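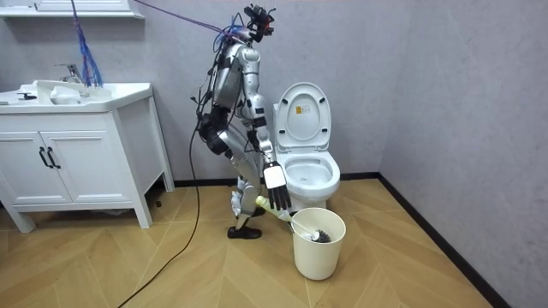
**Teleoperated demos: brush keeps catching on the rim of the holder. Fix the operator or fix the data?**

Posted by resville_lab2, 2022-09-17

We are collecting demonstrations for a bathroom cleaning task on a full-size humanoid. The part I am stuck on is the toilet brush. The robot stands with its back to the vanity, facing the toilet, with the brush in one hand and the holder on the floor in front of its foot. The holder is a plain round bin with an open top, a bit wider at the rim. The operator drives the arm by remote control and has to lift the brush out, use it in the bowl, and put it back.

Lifting out is mostly fine. Putting it back is where we lose time. The brush comes down at a slant, the bristles touch the rim, and the operator stops, backs off and tries again. Sometimes the bin slides a little on the floor. A good demo takes 57 seconds from start to finish and a bad one can be twice that.

We have 100 demos so far and the plan says 2000 by December. The policy trained on the first 100 has picked up the hesitation. It goes down, stops above the rim, lifts, and goes down again even when the brush was lined up properly the first time.

Things I have tried:

- Slower arm speed near the floor. Fewer knocks, but the pauses got longer.
- Telling operators to look at the bristles instead of the hand. Helped one of them, not the other.
- Filtering out any demo with more than one attempt. That leaves too few to train on.

Should I keep the retries in, cut them out, or change the setup so they don't happen? I would also like to know if anyone has moved a robot's arm by hand for this sort of thing in place of remote control. Ours can go slack in the arms while the legs hold, but I have never recorded that way.

---

**dutovville_arms**

Change the setup first. You have 100 demos, so you are not throwing much away, and it is a lot worse to find this out at 2000.

Your operators are stopping because they can't see how far the bristles are from the rim. If they are only looking through the head cameras, the hand and forearm will block a good part of the view when the arm is low. Give them a second view from the side, level with the top of the holder. It doesn't have to be a view the policy uses. We put a cheap webcam on a short stand for a similar job (umbrella into a stand) and the retries nearly went away in one afternoon.

Next, agree one way of doing it and write it down. Ours went like this:

1. Bring the tool over the middle of the opening, well clear of the rim.
2. Turn the wrist until the shaft is as upright as the arm allows.
3. Go down without stopping until the head is below the rim.
4. Let the shaft lean if it wants to, then lower the rest.

Step 3 is the one people skip. A policy can't tell a pause to think from a pause that matters, so if the operator needs to think, they should do it at step 1, high up, where you can trim it out afterwards. Trim by arm speed and then check a handful by eye.

As for the retries, don't delete them all. If the brush really touched the rim and the operator recovered, that is worth having. What you want out is the ones where nothing touched and they backed off anyway. Go through the 100 and tag them as clean, real recovery or false start. It is dull work but it fits in a morning. Drop the false starts.

Stick the bin down for the first batch as well. Double-sided tape is enough. Once the policy can do it with the bin fixed, start moving it a few centimetres between demos, then take the tape off.

---

**kistia_user**

On moving the arm by hand: I have done it on a bench arm with the Karaca recorder, never on anything with legs. You do feel the contact, so going into a holder is much easier than by remote control. Two problems though. Your own hands and arms end up in the camera pictures, and the policy will not have them there when it runs. Also, pushing on the arm pushes on the whole robot. Even on a tether I would want a second person at the stop button, and I would watch the cables at the back while you walk round it.

What I ended up doing was guiding the arm by hand to get the path, then having the robot play the path back with nobody near it and recording the cameras on the playback. It works if the holder has not moved. If it has, the playback misses and you have to do it again, so tape it down as above.

Check the grip too. If the handle turns in the fingers during the scrubbing, the brush will come back at a different angle every time and no amount of practice will sort that out. We wrapped ours with a strip of rubber.

---

**karaca_fan**

Get a wider bin.

---

**resville_lab2**

Thanks. Side camera is going in first, and the bin gets taped. I went through half the demos using the three tags and there were far more false starts than real recoveries, so I think the first answer has it. The handle does turn slightly in the hand when the operator scrubs under the rim of the bowl. I hadn't thought to look for that - will try the rubber.

I would like to keep the bin as it is if I can, but noted.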